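Two-Arm Robot Learns to Unload Cups From a Crowded Tray

Girkstead, March 2025

A research group at the Girkstead robotics laboratory has published first results from a method that lets a pair of small robot arms clear mugs and cups from a tray. The method, called Skirnivine, is learned from demonstrations given by people, without a program written for each kind of cup.

The task sounds easy, but cups are difficult for a robot. They can stand, lie on their side or be upside down, and the handle may point in any direction. When several of them touch each other, one gripper has little space to enter.
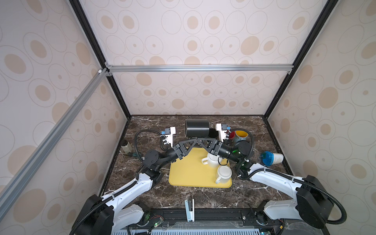 The two-arm workcell with mugs on the yellow tray.

For the study, operators guided the arms through the task 203 times. The demonstrations were collected over 14 working sessions, and the starting arrangement of the cups was changed between them. The recordings contain the joint positions of both arms and the video from all cameras. A neural network was then trained to predict the next short movement of the arms together.

"We did not tell the system which arm should go first," said Widad Boutros, who leads the project. "In the demonstrations people choose this very naturally. The network had to learn the same choice from the data."

According to the group, the close view is important for the result. A camera fixed to the cell gives the general position of the tray, but the arms often cover the cups at the moment of the grasp. The wrist cameras keep the rim or the base of a mug in view for longer. 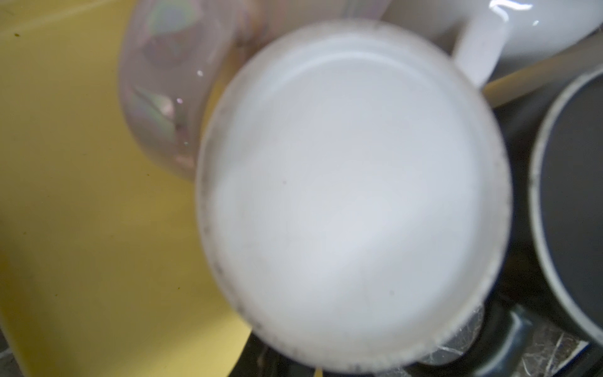
When the researchers removed the wrist video from the training, the success rate became clearly lower, above all for mugs which stood close to other objects. White mugs beside other white mugs were the hardest case.

The new method was tested in 100 trials with arrangements that were not in the training data. In 65 of them, the arms moved every cup out of the tray with no help from a person. The most common failure was a cup that slipped during the lift. In other trials both arms tried to reach the same handle, and the safety software stopped them.

Some movements need both grippers at one time, for example to hold a mug steady in the air or to change its orientation.

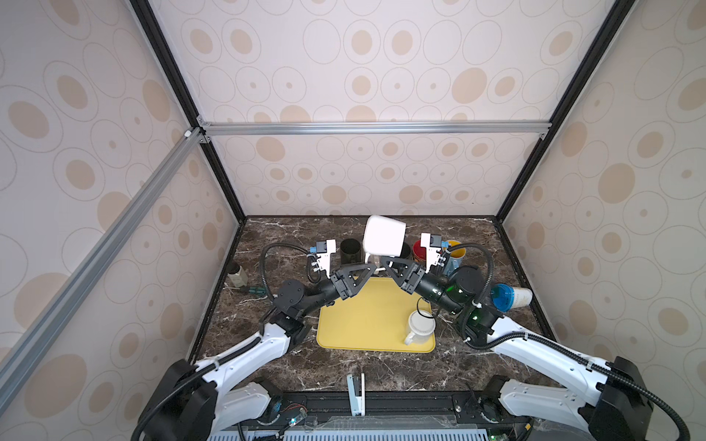 What comes next

The group now wants to shorten the collection of data. Filippos Manolakis, who built the recording software, is preparing a version that asks for new demonstrations only in situations where the network is not certain. The software has the name Isah and will be shared with other laboratories in May. 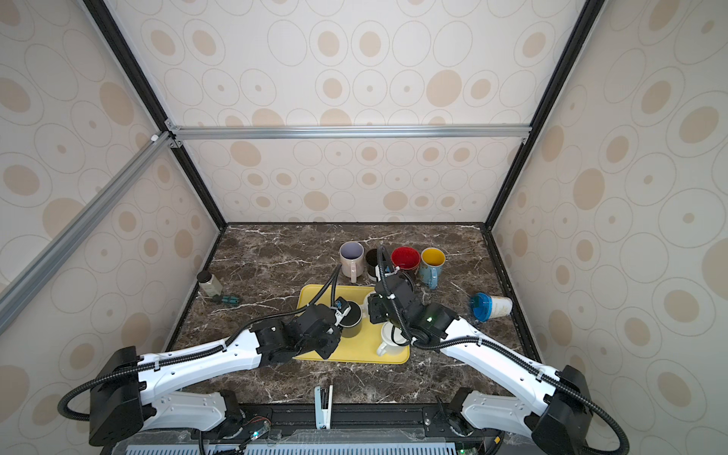

Photo: Girkstead Robotics Laboratory

The company Brirnier, which supports the work, is interested in using the method in canteen kitchens. Boutros thinks that this is still some years away. Plates and cutlery are not yet part of the study, and the arms work more slowly than a person does.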